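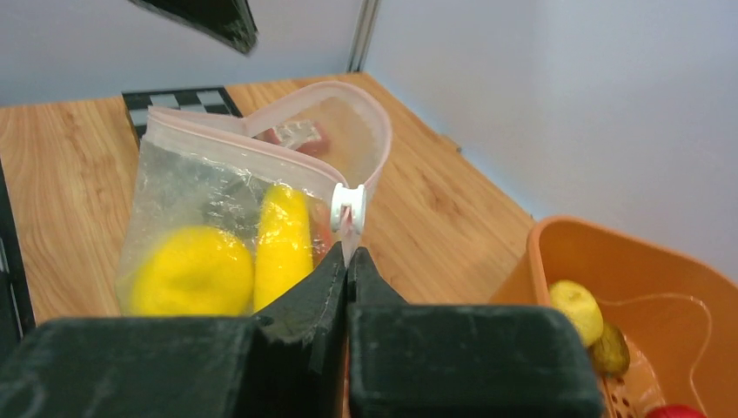 Wendelin Haslinger begins his working day with a cotton cloth and a small bottle of alcohol. He wipes the finger pads of the gripper before he switches on anything else, and during this time he does not like to be spoken to. I waited on a stool near the door with my notebook. When he was finished he hung the cloth over a chair and said, "Now we can talk. The rest is only screws."

He looks after one cell at Lero, a small company that builds and tests handling stations for packing food. The cell has a table, a metal frame, two arms and a gripper on each arm. He calls it Grorkness, and this name is also written in the maintenance book. When I asked where it comes from, he said it was already the name when he arrived and he never wanted to change it.

The job of the cell is to put fruit into zip bags and to close them. I said this sounded easy. He agreed that it sounds easy.

"A box is polite," he told me. "You push it and it stays a box. With the bag, you hold one corner and the other corner goes where it wants. If the pads are dirty, the film slides. If the pads are too new, it also slides. I like them best in the middle of their life."

For this reason he keeps a record of every pad. The one he showed me in the book had made 1247 cycles. He changes them at 3000 cycles, or earlier if he can feel an edge with his fingernail. A new pair goes on with its screws only lightly tightened. Then he closes the gripper on a strip of paper and pulls. The paper must come out at the same force on the left and on the right, and only after this does he tighten fully. He repeats the paper test three times. I asked if two times would be enough, and he looked at me as if I had proposed to skip lunch.
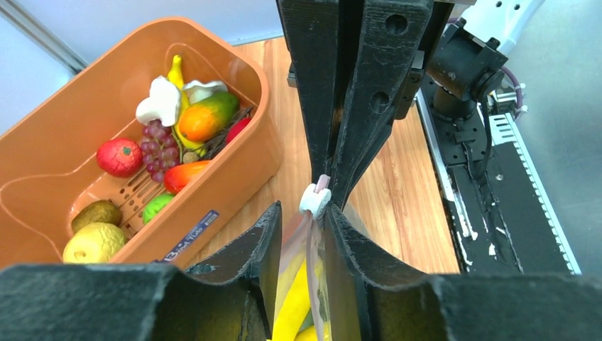 Cables are the second thing he checks, and he told me they take more of his patience than the pads. In his first July at Lero, the cell stopped every afternoon, and always in a different position. He changed a sensor and then a board, and the fault stayed. "I was looking in the expensive places," he said. The problem was a cable that was too short by the width of a hand. When the arm reached to the far side of the fruit basket, the connector was pulled a little, and the contact opened. Since that time he leaves a generous loop, like the purple cable hanging down next to the black joint. He moves each arm slowly by hand through its whole reach and watches the loop. It should open and close without touching the rail. He also puts a mark on each connector with a paint pen, so he can see if it has turned.

The fruit is artificial, which I had expected for a different reason than the true one. I thought it was a question of money. Haslinger explained that a real banana is a different banana on Thursday. When the gripper fails, he wants to know that it is the gripper. Real fruit comes later, at the customer Langlois, where his colleague Ye-rin Shin does the final adjustment. She sends him her values, and he does not always agree with them.

"She closes softer than me," he said. "For her fruit she is right. But then the slider of the bag escapes." For the closing of the zipper, the fingertips must hold the slider from both sides and follow the line of the seal. If the tips are not parallel, the slider turns and the seal stays open behind it. To align them he uses a flat steel gauge and a lamp. He puts the lamp behind the closed fingers and looks for light. A thin line of light that is equal from top to bottom is acceptable to him. If it is wider on one end, he loosens 2 screws at the base of the finger and begins again.

I asked what he does when a repair does not succeed. He said he goes home. He learned this from Maureen Fothergill, who trained him in the workshop in Cakov and who did not permit anybody to open a gearbox after five in the afternoon. Once he broke her rule and came on a Sunday to replace a belt. He mounted it one tooth wrong, and on Monday the arm stopped a finger's width beside every bag.

"The machine was very exact," he said. "Exactly wrong, all morning."

Before I left, he wrote the date of the cleaning in the book and signed it. I noticed that all the signatures on the page were his. The next pad change was written below in pencil, with a question mark, and beside it the part number of the left finger.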